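Laying a white board over a wooden table as a work surface

Small parts are easier to find on a plain white surface than on bare timber, and a loose board also keeps knives, glue and grit off the table. The notes below apply to a flat board laid on top without fixings. They were last revised on 3rd June.

Check the table first. Wipe it down, then run a flat hand over the whole top. Any crumb left underneath will make the board rock, and the rocking gets worse towards the corners. Lay two strips of thin rubber matting (Prandex sells it by the roll) parallel to the long sides and set the board on them.
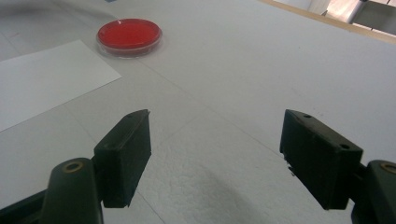

Seams need more attention than the open surface. Fine dust settles in them and a damp cloth tends to push it further along. Where pale seam lines run diagonally over a matt white top, as on this one, brush along the line and never across it, then lift the dust with a barely damp cloth. Use a soft brush, 19 mm or narrower. Do not pour cleaner directly on to a seam. Matt finishes should not be polished; wax leaves patches that show under a lamp.

Leave a strip of the table uncovered along the far side. It gives the fingers somewhere to get hold when the board is lifted, and any hole or fitting in the table top stays within reach. For cutting, trimming or anything that sheds bits, put a sheet of white paper under the work. Coloured scraps show up well against it, and the sheet can be folded and emptied into the bin.
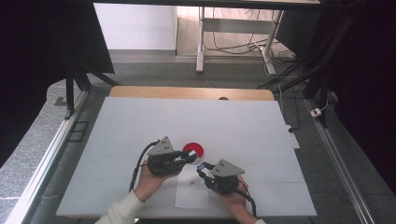 Paper slides about too much for one reader, who has used a thin silicone baking sheet since February and rinses it under the tap. It grips better, but wipe the back before putting it down, as grit held beneath it will scratch the board.

Storage: stand the board upright against a wall, face inwards, with an old towel under the lower edge. Turn it end for end every 3 months if it shows any bow.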